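Print this page | E-mail this page

Stubbs Building Users' Group
Minutes of the meeting held Wednesday, May 6, 2026, in the second floor kitchen, the meeting room being full of chairs

In the chair: Harish Tiwari
Apologies: Tetberg (whole office, at a training day on attendance)

1. Minutes of the last meeting
Accepted, with one correction. The February minutes said the Plaketti desk had "agreed" to give up the window corner. Plaketti would like the word changed to "heard."

2. Storage floor, tape squares
The yellow squares are down on the carpet. Harish reminded everyone that a square is for parking something you are coming back for the same day. It is not an address. Fivach asked if a square could be reserved. It can't. Fivach asked if a square could be reserved by leaving a box in it. See previous answer.

The tape is already a bit worn along the edges in places. Agreed to leave it until it peels and then replace the whole strip — patching was tried in the corridor and looks like a ransom note.

Plaketti would have preferred straight rows. The layout stays as it is.

3. Shelving
The blue unit is on casters and will be treated as movable, by two people, after asking. Bins and crates go on the lower shelves. Straps are to be tucked in before anyone's foot finds them. Labels to face out. A label reading "misc" will be taken as permission to throw the contents away.

ACTION: Fivach to supply labels with words on them.

4. Rolling cart
Goes back where it was found. There was a long discussion about where that is. Harish ruled that it lives by its square and closed the item.

5. Cost of tape
The order came to $36 for 17 rolls, which Plaketti thought was a lot of rolls. The rest are in room 503, and the building work order number is 2329 if anyone needs to complain in writing.

6. Any other business
The kitchen sponge. Deferred.

Next meeting: when the chairs have gone.

Print this page | E-mail this page

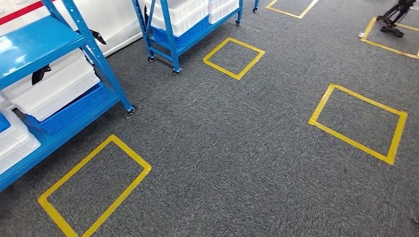
Can I leave a crate in a tape square overnight?

Only if Harish has agreed to it that day; otherwise it goes back on the lower shelf before you leave.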